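Looking after the Flillimcombe grippers

Monday mornings at the Flillimcombe workshop start with a rag and a small screwdriver these days, and I've been asked to say a bit about why the hand-held grippers on the round-edged table keep going when the older pair gave up before Christmas. I'm the one who gets to fiddle with them, so here goes!

Quick recap if you missed the January issue. We run two hand-held grippers as one cell, a left and a right, and a person works them both at once at the table while we record what the grippers do. Our robot arms learn from those recordings. So if a finger is slack or a marker cube has slipped a touch on its mount, the arms learn it slack and slipped as well, and you find out three weeks later when Man-lok Wu comes down the stairs looking cross.

We've been on cloth since the new year, and cloth is a nuisance. It slides, it folds under itself, and you find yourself squeezing far harder than you would on a block or a cup. I sat in on a session to see where the strain goes, and most of it goes into the wrists and the cables. 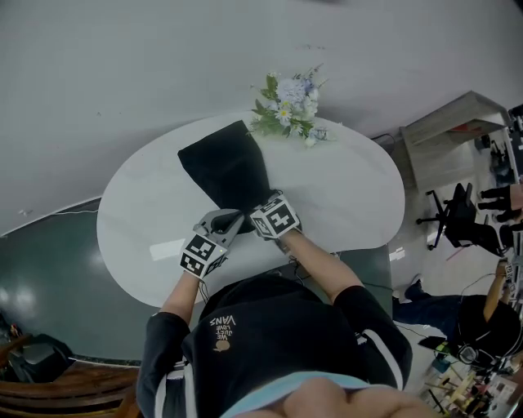

Both grippers at work on the black cloth, marker cubes fitted.

Cables first, then. They come off the handles and run back along the edge of the table, and I like them to stay there. Leave enough slack for a full reach to the far side, then a bit more for tall people (Ewan Kingi, I mean you). If you feel a tug, stop and sort it out before the next take. We lost a connector that way in the autumn and I spent a whole afternoon with the soldering iron, muttering.

Next, the cubes. Give each one a gentle twist before you start. It shouldn't move at all - if it does, nip up the screw underneath and run the position check again from the top. Please don't clean the printed tags with anything wet. Pao-chu Hsieh has a soft brush in her drawer and is happy to lend it, as long as it goes back. A greasy thumbprint across a tag is enough to make the tracking jump about, so pick the things up by the handle.
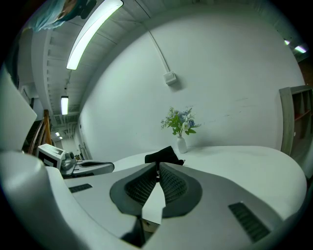
Page last changed: January, 16:18

Now the fingers, which get most of my attention. The pads sit inside a raised rim and have a fine black mesh look to them, and fluff from dark fabric hides in there beautifully. I go over them with sticky tape, dab and lift, after every 18 takes on cloth. Kwok-wai Choi reckons that's too often. Kwok-wai also doesn't have to sort through the bad takes, so we're sticking with it for now.

While you're in there, open and close the fingers slowly and watch the gap. They should come in evenly from both sides. If one lags, it's nearly always grit in the slide, and eight or so slow squeezes with the puffer on it will usually shift it. If not, put the gripper on my bench with a note. Don't oil it! We tried that on the old Letis pair and the oil picked up every bit of dust in the building.

Keep the vents on top of the body clear too. I've seen people rest a sleeve over them through a long run, and they need to breathe.

When you put a gripper down between takes, lay it flat and well in from the rounded edge of the table. Tien-fu Peng is trying out a padded stand from Szilágyi, and we've got three on order if his holds up.

Spare pads are in the Kunura tin, second drawer. Write down what you take, please, as I'm down to my last three sets and the next lot isn't due until the end of the month.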